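Flarkcombe opens laundry-folding trial to remote operators

Flarkcombe, the contract laundry operator, has begun paying staff at two of its sites to teach a pair of robot arms how to fold, the company said Monday. The workers do not write any code. They sit at a desk, move a set of hand controls and fold cloths through the arms, one after another, for a shift of up to four hours.

The trial started in September with nine operators and has since grown to 17. Each one works through a short list of tasks: take a cloth from a basket, find two corners, open it out, fold it, and put it on a stack. Every attempt is recorded, including the ones that go wrong, and the recordings are used to train software that is meant to do the same job without a person at the controls.

Flarkcombe is running the project with Kastela, which built the work cells, and Levell, which supplies the control software. The companies did not say how much the trial costs or how long it will last.

The hardest part, according to a progress note the three companies sent to customers, is getting hold of the corners. A person does it mostly by touch, running a thumb along the hem until it stops. The operators have to do it by sight, on a screen, with grippers that give them no feeling of the fabric. The usual method is to lift the cloth with one arm, let it hang, pick out a corner, and take that corner with the other arm.

New operators tend to pull too hard once both arms have a grip, the note said. They are now told to stop when the top edge still has a little slack in it, then lower the cloth to the table before making the first fold. 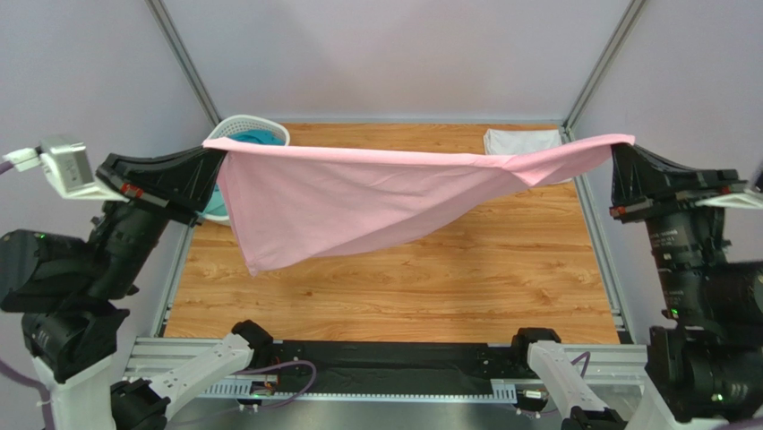
Qiu said the slack rule made sense for thin cloths but would not carry over to fitted sheets, where the elastic pulls the corners back in as soon as one side is let go, and asked why the trial had left them out.

The companies said fitted sheets, duvet covers and anything with buttons were set aside for now. The current list covers small towels, napkins and plain cloths in several colors. Those items make up a large share of what the two sites handle, and they are also the ones staff say they are most tired of folding.

So far the operators have recorded 354 complete folds that met the trial's standard. To count, the finished cloth has to lie flat, with its edges lined up to within the width of a finger, and it has to be on the stack and not beside it. Attempts that fail are kept in a separate set. Levell uses them to teach the software what a bad grip looks like and when to let go and start over.

The best operators now finish a cloth in 34 seconds. An experienced worker folding by hand needs only a few. Flarkcombe said speed was not being measured for pay, and that operators had been asked to slow down in the first week after several recordings turned out too jerky to be of use.

Training for the job takes two days. On the first, operators practice with one arm only, picking up cloths and putting them back down. The second arm is added the next morning. Most people find the change awkward, the progress note said, and many forget about the arm they are not watching and leave it parked in the way. Operators are taught to keep the idle arm low and off to its own side, with the gripper open, until the cloth is hanging clear of the basket. 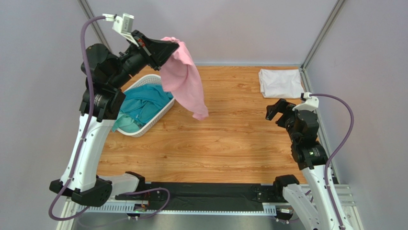
They are also asked to vary what they do. If every recording began with the basket in the same spot and the same cloth on top, the software would learn that one case and little else. Between attempts the basket is shifted or turned, the cloths are mixed again, and the grab is made from a different place. Operators swap hands partway through the shift, so that the left arm starts some folds and the right arm starts others.

A second way of teaching was tried and dropped. In the early weeks, staff stood beside the cell and guided the arms by the wrists, moving them through each fold. It was easier to learn, but it was tiring, and people's sleeves and hands kept blocking the cameras. The desk controls took longer to get used to and gave cleaner recordings.

Some staff have raised questions about where the work leads. A notice posted at both sites said no folding jobs would be cut during the trial, and that anyone moved to the control desks would keep the same hourly rate or better. It made no promise about what would happen afterward. Flarkcombe said it would meet with staff again before any cell was placed on a working laundry line.

The software has been allowed to run the arms by itself on a few occasions, always with an operator ready to take over. It can usually lift a cloth and let it hang, the companies said, but it often picks a point along the hem in place of a corner, and the fold comes out crooked. When that happens the operator steps in, corrects the grip and finishes the cloth. Those corrections are saved too, and Levell said they had been more useful than the same number of folds done by hand control from start to finish.

Two more cells are due to be installed at the larger of the two sites. Kastela said they would have the same arms and the same table, with a shorter reach to the basket. Flarkcombe is taking names for the next group of operators from among its evening staff, and no experience with robots is required.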